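# 摆桌子这件事,机器做到哪一步了

2025年8月29日

七月写过一篇讲拧螺丝的,Ritu Pant 留言问:车间里的事说得够多了,家里的呢?洗碗、收衣服、摆桌子,到底能不能交给机器。我当时回了一句“还早”,过后觉得这个回答太懒,所以把手头的笔记整理一遍。

先把范围缩小。“家务”这个词没有工程意义,洗一口糊底的锅和把一只杯子放回架子,难度差得很远。我只谈一类:桌面上的刚性餐具,拿起、移动、放下,没有液体,没有食物残渣。刚性物体是家务里最友好的一档,布料、塑料袋、湿滑的东西都要另算。

双臂加平行夹爪是目前最常见的配置。平行夹爪的好处是便宜、结构简单、坏了好换;坏处是它只有一个自由度,开或者合。人拿碗,是拇指在里、其余手指托在外底,受力面大,碗的倾角随时可以微调。夹爪只能咬住碗沿,一指在内,一指在外,接触面很窄。碗里没东西时问题不大,一旦装了半碗汤,重心偏移产生的力矩全压在那一小段接触上,要么加力,要么转。加力对陶瓷不是好主意。

餐具的难点各不相同,值得分开讲。

碗有深度,有边沿,夹取点多,姿态估计错几毫米也夹得住,所以演示里总爱用碗。深色哑光的碗对深度相机也比较客气。

盘子麻烦。平盘贴着桌面,边缘离桌很近,夹爪从侧面插不进去,从上面又没有可夹的东西。常见的办法是推到桌沿,让盘子悬出一截再夹;或者一只手压住一侧,另一侧翘起来。两种办法都要求控制摩擦力,而桌面的摩擦系数没有人会提前告诉程序。吸盘可以解决平盘,但换末端工具又是一笔时间。

叉子和勺子细、薄、反光。柄和桌面之间的缝隙取决于弯曲的形状,有些勺柄是拱起来的,有些几乎全平。金属表面在深度图里经常是一片空洞,点云断成几截,算法以为那里是两件东西。 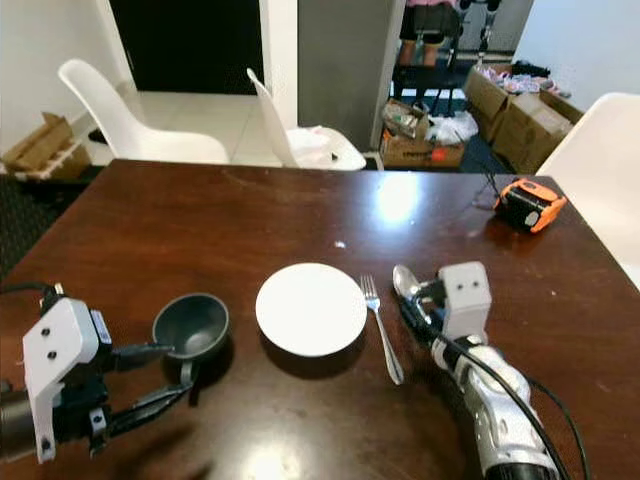

反光还不只来自餐具。上过亮漆的深色木桌在窗边或者顶灯下面会出现大块高光,位置随相机移动。相机装在机器人头部时,头一转,高光就跟着漂,跟踪算法如果靠亮度特征,会把它当成一个移动的物体。Harish Bhatt 的做法最省事:铺一块哑光桌布。我不赞成把这算作解决。用户家里的桌子是什么样就是什么样,要求用户改桌子,等于把成本转嫁出去。

再说数据。遥操作采集加模仿学习是这两年的主流路线,人控制两条臂做动作,策略网络去学。Hemant Mishra 在 Fletberg 那边带一个小组,前阵子把一部分内部记录发给我看。任务是把散放的餐具摆成一套,他们采了300条示范,训练后在同一张桌子上试136次。他没有给我一个总的成功率,说那个数字取决于失败怎么定义:勺子放歪十五度算不算失败?碗放下时磕了一声算不算?我认为这种态度比给一个漂亮的百分比可信。

他的失败记录里占比最高的是放置,抓取反而排在后面。原因不复杂。抓取有明确的终止信号,夹爪合到一定宽度,电流上升,东西就在手里了。放置没有这种信号。高了两毫米松手,盘子会响一下;低了两毫米,臂就在往桌子上压。没有腕部力传感器的机器只能靠视觉猜高度,而此时物体正好挡着相机。加一个力传感器当然有用,价格也当然会上去。

双臂协同被谈得很多,实际收益要看任务。摆餐具这种事,两只手各拿各的,左手管碗,右手管勺,理论上时间减半。但两条臂的工作空间在桌子中间重叠,规划器为了避碰会让其中一条等着。Oyelaran 的公开演示视频如果按原速看,有相当一部分时间是一只手悬在空中不动。真正需要双手的是交接和翻面,例如左手夹着盘子,右手去换一个握法。这一类动作的数据少,采集也慢,操作员做几组就累。

线缆也提一句。外走线的臂在实验室里没有问题,放到餐桌上,线会扫到杯子。内走线的型号贵一截,维修还要拆壳。家用产品最后多半只能选后者。

速度方面,我自己掐过表。四件餐具,人摆一次用时个位数秒,我看过的几套系统都要以分钟计,而且是在东西没有互相叠压的前提下。Ragnheiður Lund 不同意拿速度说事,她的理由是洗碗机也很慢,没人站在旁边等。这个反驳成立一半。洗碗机慢,可它是封闭的,关上门就不占地方。两条臂在桌边慢慢动,桌子这段时间就不能用,家里有小孩的还得考虑人机间距。

车间的情况要好一些。Tonetow 有一条餐具分拣线,盘子规格固定,来料方向固定,灯光是自己装的,三个条件满足之后,传统的示教加简单视觉就够了,根本用不上学习方法。Shivam Grewal 看完现场跟我说,他们最大的停机原因是夹爪指垫磨损。这才像正常的工业问题。家庭环境把这三个条件全部拿掉,剩下的才是现在大家在攻的部分。

回答 Ritu 的问题,按我现在的判断:

- 固定桌面、刚性餐具、不赶时间:能做,需要有人在旁边收拾失败。
- 换一张桌子、换一套餐具:能做一部分,平盘和薄柄勺子仍然不稳。
- 饭后收桌,带残渣、带水、碗盘叠放:我没有见过能连续无人值守的系统。

Urnevby 的人说下一版会换带触觉的指垫,并且愿意让我带自己的餐具去试。我会带那套柄特别平的勺子,外加两只浅盘。测试时失败的定义我会事先写下来,放置误差、碰撞、重试次数分开记,结果另开一篇。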